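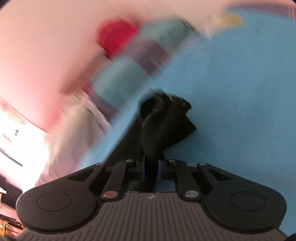

By the Ruldale Local Encyclopedia editors. Last edited in October. Category: Household and domestic life

Airing cupboard

An airing cupboard is a small built-in cupboard, usually on an upstairs landing, holding a hot water cylinder and a set of shelves for linen. Common in British and Irish houses. Also called a hot press in Ireland, sometimes a linen cupboard, though strictly a linen cupboard need not be heated.

Purpose

Airing is the last stage of drying. Clothes come off the line or the rack feeling dry but still hold a little damp, and a few hours in gentle warmth gets rid of it. Not meant for wet washing – put wet washing in and the whole cupboard goes musty, walls included.

Other uses, mostly informal: proving bread dough, starting seeds, drying out boots, keeping a brewing bucket warm. Cats.

Construction

Older type has a bare copper cylinder, often with a red quilted jacket tied round it. Plenty of heat escapes, so the shelves above get properly warm. Newer cylinders come with foam insulation already on and the cupboard is cooler as a result. Some owners add a small tubular heater or a short radiator at floor level.

Shelves are nearly always slatted so that warm air can rise between them. Softwood slats, square edged, nailed or screwed to two bearers. Gaps vary. In the Verken estate houses at Ruldale the slats are 44 mm wide with gaps of 21 mm, and the lowest shelf is notched at the back for the vent pipe. Solid shelves are sometimes fitted later and generally regretted, as everything above the first one stays cold.

Doors are plain, often louvred from the 1970s on. A gap at the bottom helps with airflow.
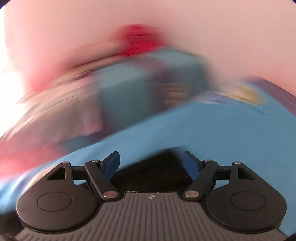 Depth is the usual complaint. A cupboard 490 mm deep takes a folded double sheet but not a rolled duvet, and anything pushed to the back tends to stay there. The Drarneo pattern, used in a few later terraces, is deeper at 616 mm and has the cylinder set to one side, leaving a tall space for hanging shirts.

Decline

Combination boilers heat water as it is needed, so no cylinder, so no warm cupboard. Many were ripped out from the 1980s onwards and the space given over to a shower or a bigger bedroom. Others were kept as plain storage and are still called the airing cupboard by the household, heated or not. Tumble dryers took away alot of the need as well.

Heat pumps normally need a cylinder, and so the cupboard has started to come back in some new houses. The cylinders are well insulated, though, and often have pipework and controls in front, leaving little shelf room.

Care

Leave space between piles. Towels on the lower shelves, sheets above, woollens at the top with something against moths. Keep clothes off electrical connections and immersion heater caps. Check behind the cylinder for damp every so often; a slow weep from a joint can go unnoticed for years becuase the warmth dries it up before it reaches the carpet.

Local terms

"The tank" or "tank cupboard" in the older Ruldale streets. "Stamatopoulos cupboard" in the flats over the former Stamatopoulos bakery, where the landing cupboards backed on to the oven flue and had no cylinder at all.

See also: Clothes horse; Immersion heater; Linen press; Larder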